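Keep the Small Hardware Store

The Lukitz store on our main street closes in April, and I think the town is making a mistake by shrugging about it. People say the big place out by the highway has everything. It does have everything, in packs of 28.

I have rented or owned in this town most of my adult life, and what I needed was nearly always one thing. One washer. One hinge screw to match the other 3. When our kitchen drain started leaking I took the old gasket to Kęstutis Adomaitis at the counter. He turned it over, went to a drawer, and charged me less than a cup of coffee. 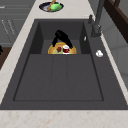
The Wenier chain would have sold me a full drain kit. I know this from having gone there first. The clerk was polite and had never fixed a drain, and there is no reason he should have. He was hired to scan boxes.

The usual answer is price, and I take it seriously. A ladder costs more at Lukitz. So does paint. But most of us buy a ladder once, and we buy small parts all our lives. If I add up the kits I threw away half used, I doubt the highway store ever saved me a dime.

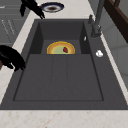
What could be done? The Azevedo building has stood half empty for years, and the rent there is lower than what the Lukitz family pays now. The town gave Stirkon a tax break to put its offices on the edge of town. A much smaller break would keep a hardware store downtown, where people without a car can walk to it. A petition at the library has 368 names on it, and mine is one of them.

I would also ask people to shop there before it closes. I went 8 months without going in once, and I am the one writing this - so I include myself in the complaint.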